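Notes on Looking After a Wool Stair Runner

April 1, 2019

The purpose of this entry is to record the arrangements made for the stair runner at the Sandoval house, which was fitted in January and has since received its first full inspection. Readers who wrote to ask about wool on stairs will find most of their questions covered.

The runner is vacuumed twice a week with the brush bar raised. Each tread is taken from the back towards the nosing, and the edges are finished with the narrow nozzle. Loose tufts are trimmed level with scissors and are never pulled.

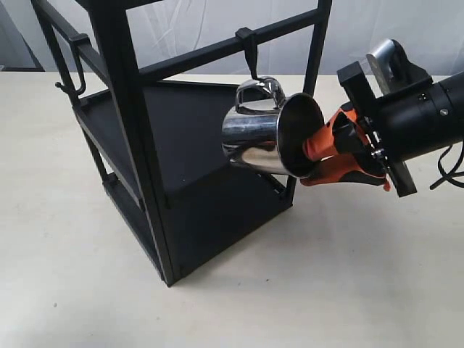
Spills are blotted with a white cotton cloth, working inwards from the outer edge of the mark. Plain cool water is tried first. Where a mark remains, a wool-safe solution is applied sparingly, and the area is blotted again and left to dry with the windows open. Bicarbonate of soda is not used in this household, as residue was found in the pile of the previous runner.

Gumaro Cortés of Idberg attended to inspect the fixings and advised that the runner be moved up by 50 millimetres once a year, so that the wear does not settle on the same line. A quotation for professional cleaning has been requested from Kodent and will be considered when it arrives. The landing carpet is a separate matter and will be dealt with in a later entry.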